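How do I get grit out of leeks without washing the flavor down the drain?
Posted in Kitchen Basics by Ashok Kaushik

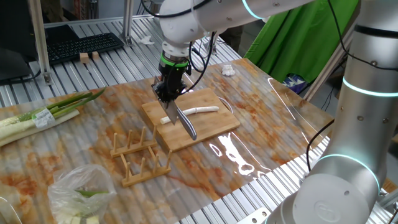 I make a leek and potato soup every November, and every November somebody at my table bites down on a piece of Plivstead County. I rinse the leeks whole under the tap for what feels like a full season. Still sand. My mother-in-law says to soak them overnight in salt water, but she also boils green beans until they give up their names, so I'm cautious. Is there a method that works for 6 large leeks and doesn't take all evening? Also, is the dark green part good for anything, or do I keep carrying it guiltily to the compost?

Akash Yadav
Top contributor, 34 replies this month

Rinsing them whole is like washing a closed umbrella. The dirt sits between the layers, mostly where the white starts turning green, because growers pile soil around the stem to keep it pale.

Cut off the root and the dark tops. Slice the rest lengthwise, then crosswise into half-moons. Dump them in your biggest bowl of cold water and swish them around with your hand like you're looking for a contact lens. Wait five minutes. Leeks float, sand sinks. Lift the leeks out with your fingers or a slotted spoon. Do not pour the bowl into a colander, or you will have carefully poured the sand back over your dinner. I did this for 16 years.

If there's a lot of grit at the bottom, do it again with fresh water. Skip the overnight soak. You won't lose any flavor worth mentioning in five minutes.

Tops: wash them the same way and use them in stock. They're tough but they taste fine. Too many will turn the pot a swampy color, so go easy if you have guests.

zarnley_kitchen

just buy the frozen ones. already sliced already clean. my husband can't tell and he has opinions about everything

Lodhi

Agree with the bowl method — but if you want long pieces for braising, leave the root end on and slit the leek lengthwise, stopping an inch or two short of the root. Then fan it out under the tap, root end up, so the dirt runs out the top and doesn't settle further in. Trim the root after. And dry them well before they go in butter, or they'll steam and sulk.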